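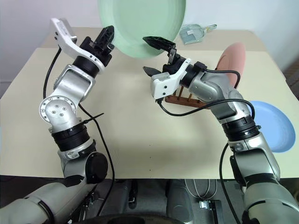

Two-arm cell loses grip on plates after a while

Grilturero
Member, 42 posts

We have a two-arm tabletop cell that puts plates into a wooden dish rack. First thing in the morning it works. After an hour or more the left gripper lets plates slide and turn in the fingers. I logged 1,391 picks in January and the drops nearly all come late in the run. I homed both arms again and it made no difference. Is this the gripper or my settings?

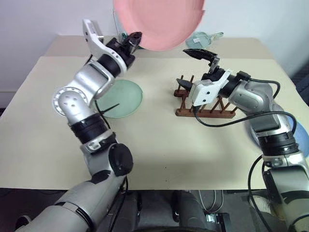
Gentile

Check the fingertips first. Plate rims leave a film on them and the grip goes bit by bit. Wipe both fingers with alcohol and a lint-free cloth before each run, and look for shiny spots. With a big plate held up high like your pink one, a little slip at the rim turns into a lot of swing at the other end. Then go over the cables – on the left arm one of them lies across the edge of the green plate on the table. I would tie that back so it has slack at the elbow but can't drag anything. After that, try closing force. Ours was set at 8 and plates still turned, so we went up one step at a time.

Bomix

had the same thing, swapped the fingers, fixed

Grivora

I would not swap parts yet. Power down, let it cool, then run the same plate again. If it holds fine cold, look at whether the gripper motor is cutting its current as it warms up. Our log showed force falling to 97 percent and then dropping fast. Also check the small screws on the white gripper bracket. Ours had backed out on one side and the fingers no longer met square.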